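Restar: getting a two-arm policy to recover from a bad grasp (the short how-to)

We use cookies to remember your settings and count visits. Accept / Manage preferences

Quick writeup of how we train recovery on the garment pick. People at Nelstead keep asking for the recipe and the paper version is slow going. Assumes you already have a bimanual setup with teleop and a behavior cloning baseline that sort of works. If the baseline picks nothing, fix that first.

The idea. Normal demos only show things going well. So the policy misses a fold, closes on air, lifts anyway and carries on through the whole motion holding nothing. Restar adds short clips that start from the mistake and end back at a known good pose. We call that pose the restart pose. Then the policy learns to go back there and try again.

What you need
- 3,000 normal demos. Fewer might do, we haven't tested it properly
- 700 recovery clips, up to 5 seconds each
- one fixed restart pose per task
- gripper width logged at every step. Check this before you record anything, we lost most of November to a log that was all zeros

Step 1. Pick the restart pose. Both grippers open, clear of the basket, high enough that neither one blocks the head camera's view of the cloth. Save joint angles, not just the end effector pose - the elbow can drift otherwise and you get two poses that look the same from the fingertips.

Step 2. Train the baseline on normal demos only. Keep the checkpoint.

Step 3. Run it and let it fail. Don't help. When a gripper closes with no cloth in it, stop the policy and save the state right there. Dark shirts are good for this, folds are hard to find in black fabric and you get plenty of misses.

Step 4. Take over by teleop from the saved state. Open, back out, return to the restart pose, stop. Do not finish the pick. We did at first and the clips got long and messy, and the policy learnt to hover. 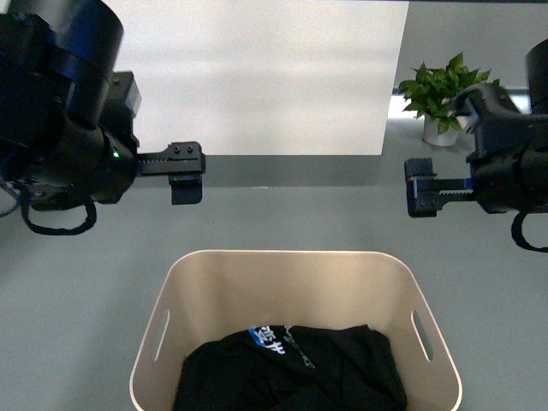
Clip ends there. Don't trim the last few frames even if the arms are barely moving, the policy needs them to know it has arrived. Trim the front instead if you have dead time after the takeover.

Step 5. Mix and finetune. Start from the Step 2 checkpoint. One recovery clip for every four normal demos in a batch. More than that and it bails out of grasps that were fine.

Step 6. Evaluate with forced misses. Nudge the first grasp target off the cloth, let it close, hand control back. Score a success only if the garment ends up out of the basket. Ours got to 74 percent on forced misses. The baseline almost never came back from one.

Things that went wrong
- Zernasari controller smooths the gripper command by default. Turn that off or teh width signal lags and your miss detection fires late.
- Recovery with one arm while the other still holds cloth is a different problem. We leave those clips out.
- Paquette did the same with rigid parts and needed a lower mix. Tune it yourself.

Config files are in the Restar repo under recipes/garment. The readme is out of date, go by the comments in the configs. Next up is two restart poses per task, one for each side of the basket - no numbers on that yet.

Get new posts by email. Enter your address to subscribe. Unsubscribe any time.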